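The Second Controller

Ward Mulder had promised the people at Albers a winner by noon, and it was already ten past eleven when he admitted he didn't know which controller was which.

"They're labeled," said Guilan Liao.

"They're labeled A and B."

"You asked for a blind test."

He had. He had stood up in the September meeting and asked for one in a loud voice, because Albers made a product called Drorkia and Albers was also paying for the comparison, and it had seemed like the kind of thing a man of principle would say. The rival was Dretalero, which cost less and came with a manual in two languages, neither of them completed. Both would drive the same arm with the same two-fingered gripper in the same simulated apartment, and Guilan would keep the key to herself. Skultia, the simulator, would be neutral. It was neutral about most things, including gravity on a bad morning.

She reset the table and started the next run under A. The job was to take hold of the long box and leave the goblet standing.
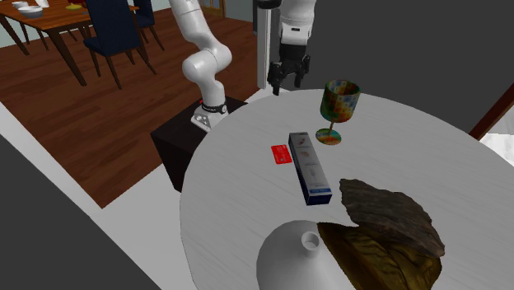
Kamrul Howlader wanted it noted that A was hesitating. He'd been wanting things noted since breakfast. A good controller, in his opinion, made up its mind on the way down, and one that hung over a table thinking would hang over a factory thinking, at factory prices.

"It's planning," Ward said.

"So was I, about law school."

Guilan wrote down "hesitates (K.)" and "plans (W.)" and let the run go on. There were 3,295 runs in the log by now. The first few hundred had been watched with great attention and a box of pastries. After that they had let it go overnight, and each morning Ward read the totals over his coffee. A dropped less. B was faster. A took the long way around everything, like his father driving to the airport. B went straight at things and apologized to no one, and its position error at the fingertips was so small that Ward had checked the units twice.

He switched over to the gripper camera to see how B lined up on the box. 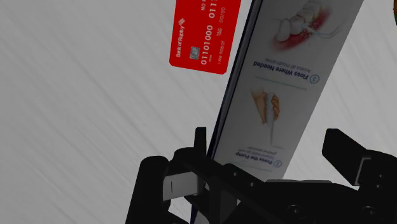 Controller B over the box, seen from the wrist camera.

"Look at that," he said. "Fingers wide, one each side. I'd let that thing park my car."

"Last night you said you'd let A park your car," said Guilan.

"I said I'd let A hold my baby."

"You don't have a baby."

"I was speaking for the report."

The report was the trouble. Yulan Liang at Albers had called twice to say she had no preference whatever about the result, and had sent over a draft of the press release in case it saved them time. It had one blank in it, and the blank was exactly the width of the word Drorkia. Ward had tried Dretalero in it and the line wrapped.

At eleven thirty Kamrul proposed a tie. Guilan said she hadn't spent six weeks on a tie. Ward said perhaps one last run from the room camera, with all three of them voting, and then she could open the key. 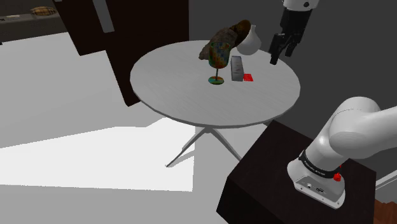 Last run of the morning, room camera.

They voted. It was two for B, with Kamrul's going to A on the grounds that he'd warmed to it.

Guilan unlocked her drawer and took out the envelope. She read it, turned it over, and read the other side.

"Jiahui Shen filled this out," she said. "When I was on vacation."

"And?"

"She's written that both configuration files pointed to Drorkia until the path was fixed."

Ward looked at the clock. "When was it fixed?"

Guilan held the paper a little closer to the lamp. The phone rang, and it was Yulan Liang, calling to say there was no pressure.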